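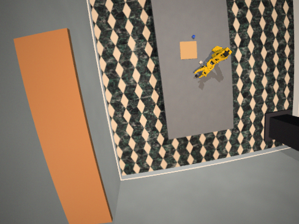 Pre-recording checklist, simulated arm cell
Project: Stuna
Filled in by: Toàn Khúc
Date: 10/20/25
Session: 50 examples planned, top view camera

1. Scene file opens without warnings. OK.
Comment: The first loading took very long. I closed the program and opened it again, and then it was normal.

2. Arm is over the table and does not touch it at start. OK.

3. Joint limits are the same as in the Raltoren sheet. OK, with remark.
Comment: The wrist limit in our file was 5 degrees wider than in the sheet. I have put the sheet value. Please do not change it back before Coltov answers.

4. Stop key works during replay. OK.
Comment: Tested 3 times, with the arm moving each time. On the second try there was a short delay before it stopped. I could not repeat this, but I write it down.

5. Objects rest on the table and do not sink into it or shake. OK.
Comment: The two tiny objects, the blue one and the off-white one, need the most care. If one of them jumps when the physics starts, delete the example and do not repair it by hand.

6. Orange square is flat on the table. OK.
Comment: A small turn of the square is allowed. We want the learner to see it at different angles.

7. Floor pattern and wall colours are changed between groups. NOT DONE.
Comment: The dark green and cream floor was used again for the whole last group. The script takes the floor from the old list. Cù should look at this before the next group.

8. Shadows are switched on. OK.
Comment: Leave them on, also when the computer is slow. The February set was recorded without shadows and we had to throw away a large part.

9. Failed grasps are saved with the label "fail". OK, with remark.
Comment: In the last session 2 failed grasps had no label at all. I have added the labels and written the example numbers in the log.

10. Enough disk space for the full session. OK.

11. Operator name is written in every file. NOT DONE.
Comment: The field is still empty when the session starts from the short menu. Until it is corrected, please start from the long menu.

Result: recording may start. Points 7 and 11 stay open.
Next check: before the next group, same form.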